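Blue thing, tapered, no label – keep or bin?

Posted by Zamfira Mocanu, 7th November

Hello all, hoping someone with a better memory for odds and ends than me can help. I've been clearing out the workroom I took over in August, and I'm down to the last box of bits that don't seem to belong to anything. Most of it has been easy. Screws go in the screw tin, dead batteries go to the battery bin at the shop, and anything with a plug gets tested first.

What's left is a handful of blue things. They're smooth and matt, wide at one end and narrowing towards the other, and I can't find a maker's name on any of them. I think they're plastic but I wouldn't swear to it. One has a few tiny dark specks on it which I haven't tried to clean off yet.

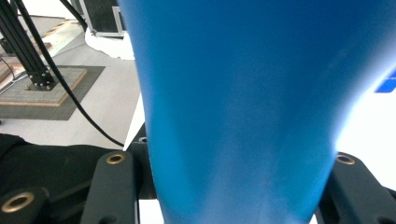 Lâm Sầm reckons mine are tool handles that have lost their tools, and told me to look in the wide end for a hole or a slot before I do anything else. I've looked at two and there's nothing obvious, though the light in there is poor and I didn't have my glasses.

So, do I keep them? I've got 14 small drawers to put everything in and I'd rather not give a whole one over to mystery objects. Also, would washing-up liquid hurt the finish?

Ya-wen Hsieh
Washing-up liquid is fine on nearly anything like this. Warm water, soft cloth, no scourer – a matt surface goes shiny in patches if you rub it hard and you'll never get it back. If the specks don't shift, try a drop of white vinegar on the end of a cotton bud and do a bit that doesn't show first. I did a whole tub of old garden bits that way, took me 30 minutes and most of them came up lovely.

As for keeping them, my rule is one bag for unknowns with the date written on it. Not a drawer, a bag! If I haven't opened it by the next big tidy, out it goes. Last time I threw away 28 things and I've missed exactly one of them (a curtain hook, and they're pennies).

Do have another go at the wide end with a torch though. A slot can be really shallow.

Quang Đinh
bin them

Huệ Đinh
Please don't listen to Quang, he binned the feet off our sofa. Stand one on its wide end and see if it sits flat. If it does it could be a foot or a stopper off something, so have a look round for whatever wobbles. And if you're still stuck, put a picture up with a ruler next to it, we can't tell the size otherwise.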